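Sakard kitchen sim pack, is it worth paying for?
14 replies · 3 shares

fentiger
Bought the Sakard kitchen pack last week for our pick and place work. It cost 300 and you get 30 layouts, all with the arm already set up. Loading is quick and the wrist camera works from the start. I've mostly used the layout with the marble counter and orange floor tiles.
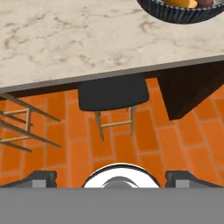 mossop_d
Does the licence cover more than one machine?

fentiger
It's per site, so you can put it on every machine in the same building.

kerbside
I'd save the money. Feken has a free set and the contact physics is better. I tried Sakard in June and food went straight through the gripper fingers in 47 runs.

fentiger
Which version? Mine is the new one and I haven't had that. The bowl layout is the one I'd judge it on, as the food sits close together and the arm has to come in from above. 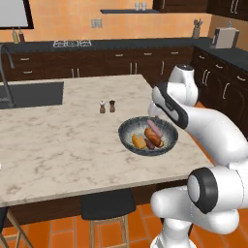
I've done 3,000 runs on it so far. Grasping is fine. Placing needs tuning, and the manual is poor on that.

kerbside
Old version, fair enough. Still think it's dear for what it is.

mossop_d
Ordered it. Will post my settings when I've got some.

2 likes · Share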